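Vikari House, season two: a review after the first week

I started to watch Vikari House last year in February, when I was sick at home with a bad cold and my sister sent me a link. I finished the whole first season in four days. So when the second season opened on 18th February on the Skasham channel, I had high expectations, maybe too high.

For those who do not know the show: twelve people live together in one big house, they do tasks, and every week one of them must leave. The public votes in the app. It is a simple idea and we have all seen it before, but the first season was good thanks to the people in it. They were a bit older than usual, and they talked to each other like adults, even when they were fighting.

This time the casting is weaker. Three of the young men are so similar that I still mix up their names. The strongest person is for me Lina Sayegh, a former school bus driver who was born in 1985 and tells it to everybody at breakfast. She is funny without trying, and when she cried on the third night, I cried a little too. Jolanta Michalski is her opposite, quiet and very clever in the games. Their friendship is the best part of the week, and I hope the editors will leave it in peace. 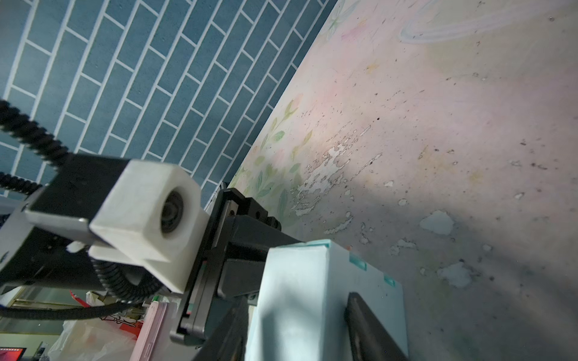
A small round lens in a white square housing.

The tasks are better than before. In the first one, the housemates had to cook dinner for the whole group with only three words allowed per person. I laughed a lot. The second one, with the letters from home, was too long, and the music was so loud that I could not hear what Jolanta read. Please, producers, trust the letters.

I have a problem also with the host. Raveo was warm in the first season, but now he interrupts everyone. When the first person was leaving, he asked four questions in a row and did not wait for one answer. The goodbye is the moment I wait for all week, and it was finished before I could feel anything.

The voting was very close. The difference was 283 votes, and the loser took it with a smile. I voted for him, so I was less calm.

The daily episodes are 40 minutes and you can watch them on the Skasham site the next morning. The live stream costs extra, and I would not pay for it, because at night there is mostly sleeping and somebody looking for cheese.

My score for now is three stars out of five. I will write again after the second goodbye.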